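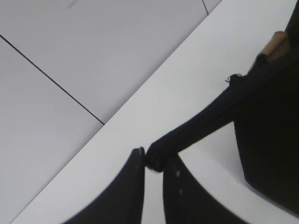
A black strap with a knot at the end.

Bag library news, and a long overdue word on mending

It has been a good long while since the bag library had a proper item of its own in the newsletter, so please put the kettle on, because I have saved up rather a lot to tell you.

For those who have moved to Skerport since last winter (welcome, we're very glad you're here!), the bag library is the row of hooks inside the front door of the Atness Street hall. You take a cloth bag when you've forgotten yours, you do your shopping, and you bring it back the next time you're passing. There is no card and no sign-out sheet, and we'd like to keep it that way. It started with a box of odds and ends left over from the spring fair, and it has grown into something people from the far side of the harbour now ask me about at the bakery.

Between the opening of the hooks and the end of September, bags went out 2542 times. I know this only because one of our members made a tally sheet and hung a pencil beside it, and a surprising number of you were kind enough to make a mark on your way out. I expect the true number is higher, as the pencil went missing for most of August.

Now, the trouble with a well-loved bag is that it wears out, and it nearly always wears out in the same spot. The handles go first. You load it up with tins and a bag of potatoes, you swing it over your shoulder, and all of that weight hangs off a few little stitches where the strap meets the body. The stitching loosens, one side lets go, and somebody ties a quick knot to get home with it. I have done it myself more than once, in the rain, outside the greengrocer's, with a cabbage rolling toward the gutter. A knot will get you home, but it digs into the shoulder something awful.

So we are starting a mending table. It will be set up in the back room of the hall from 2 until 4:30 in the afternoon on the same day as the soup lunch, which most of you know by heart. Come for the soup and stay for the sewing, or the other way round. We have two machines that run well and a third that runs when it feels like it, plus plenty of hand needles for those who prefer a quieter sort of work.

You don't have to know how to sew. The one stitch we're teaching is the box with a cross in it, the one you'll find on the handles of any decent bag if you turn it over and have a look. You sew a square around the end of the strap, then go corner to corner and back again. Fold the raw end of the strap under first, and if the cloth of the bag has gone thin, put a scrap of something sturdy behind it on the inside. Old jeans are perfect. Use a proper heavy thread, and go slowly over the thick bits – turning the wheel by hand if the machine starts to grumble. Most people have the hang of it by their second handle, and the first one usually holds just fine, even if it's a little crooked.
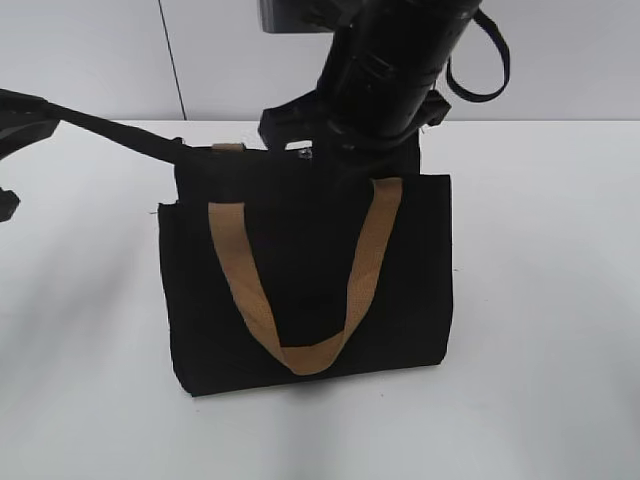
One of the plain black totes, on a white tabletop.

A few words about colour, while I'm on the subject. Several of you have asked whether we're fussy about what goes on the hooks, and we aren't at all. Plain ones are lovely, and so are the ones from bookshops and conferences and banks that closed years ago. Dark bags hide the beetroot stains. Light ones are easier to find in the back of a car at night. My own favourite has a faded sailboat on it and a lining made from a pillowcase, and I confess I have kept it out of circulation longer than I should have.

We do ask that bags come back clean. A cool wash and a line dry will do for nearly all of them. Please don't put them through a hot dryer, as cotton canvas shrinks and comes out the shape of a dinner plate. If you've had raw meat or fish in one, give it a wash before it goes anywhere near the hooks, and have a feel in the bottom for receipts. We found a whole garlic in one this summer, well on its way to becoming a plant. It's now in a pot on the kitchen windowsill and doing nicely.

Cheung Hardware has very generously put aside 16 spools of heavy thread for us, in black, navy and natural, and won't hear of being paid for them. Do say thank you next time you're in for light bulbs. The folks at the Todasard community garden have also asked if they might have 80 bags for their harvest weekend, which we would dearly love to manage. At the moment we're well short, partly because so many are waiting in the mending basket, and partly (I say this with great affection) because a good many of them are hanging behind your kitchen doors. Have a look behind there, and under the seat of the car as well, and bring us whatever turns up, broken handles and all.

We could also use leftover strapping and webbing, strong cotton offcuts bigger than a tea towel, and a decent lamp for the back room, where the light goes a bit gloomy after three. A lamp that clamps to the edge of a table would be ideal. Buttons we have. Please, no more buttons, we have three biscuit tins full and they've started to slide off the shelf.

Drop things off at the hall any morning the blue door is open, or leave them in the porch with a note marked "mending". If you'd like to help set out the machines, come by at one o'clock. There will be tea, and I'm told there may be date squares.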